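Search this notebook

Jul 11, 2021

Oil finish test, continued. I still don't believe the Clarine instructions, and I'm putting my reasons down before somebody talks me out of them.

The tin says one flood coat, wipe after 9 minutes, ready for food the next morning. The Leone sheet says four thin coats with a night between each. Both claim to be for cutting boards and both claim a "natural sealed surface." An oil that never hardens doesn't seal anything, whatever the label wants to call it. Mineral oil sits in the pores until soap and hot water pull it out again. I'd like to see the test where it did otherwise.

What I have done so far: offcuts of maple and walnut, sanded to 220, wiped with water to raise the grain, sanded again. One of each left bare as the control. I was going to skip the bare ones and I'm glad I didn't – the bare maple looks better than the Clarine maple at the moment, which went blotchy near the end grain.

Weighed everything before and after oiling. Walnut piece W3 was 207 g bare. I don't trust the second reading because the scale drifts when the window is open, so I'm leaving it out until I can repeat it with the window shut. The scale needs to be zeroed between pieces, and I know I forgot at least once.
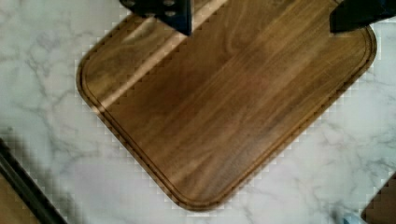

Board with juice groove, on marble.

Grooves are where I expect trouble. The router leaves fuzzy fibers wherever it crosses the grain, and they drink more oil than the flat does. Wipe the flat and it looks finished, then an hour later there's a shiny line creeping out of the channel. Guadalupe Nava says to go round the groove with a cotton swab, then again before bed. She has made far more boards than I have, so I'll do it, but I want one groove left unswabbed to compare. Must route a test groove in the spare walnut. The short bit is dull.

Water drop test, flat face only. On bare maple the drop spread right away. On Clarine it beaded and sat for 58 minutes before I lost patience and blotted it. On Leone (two coats so far) it beaded too, a bit flatter. That would look great in an ad. After one scrub with dish soap the Clarine piece was hardly better than bare. Only one scrub, one piece, so I can't claim much.

Tolix wax paste not started. The can has a batch number, 2819, and no list of ingredients, so I'm in no hurry.
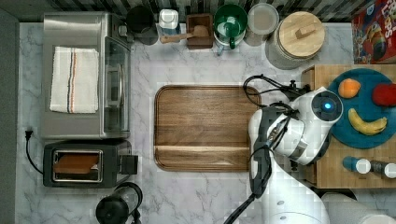
Guadalupe Nava

I've copied my part in under the same date. I disagree on the soap test. The scrub was done with the green side of the sponge, and that takes off surface as well as oil. Use the soft side, lukewarm water, and do three of each wood. I also doubt that anyone needs four coats. My own boards get two, then more oil when they look pale, and the oldest has been going since a December I can't put a year on. Agreed on the wax, leave it shut until they answer the email.

To do: new router bit, six more maple blanks, keep the window closed.

Filed under: Finishes & Glues, Bench Notes

3 comments

grainraiser
Which grit after raising the grain? I go back to 220 and no finer. At 400 the oil just sat on top of mine.

P. in the back shop
Beading means nothing. Car wax beads.

oldplane
Would like to see the groove comparison when you have it. I quit putting grooves in mine, too much sanding.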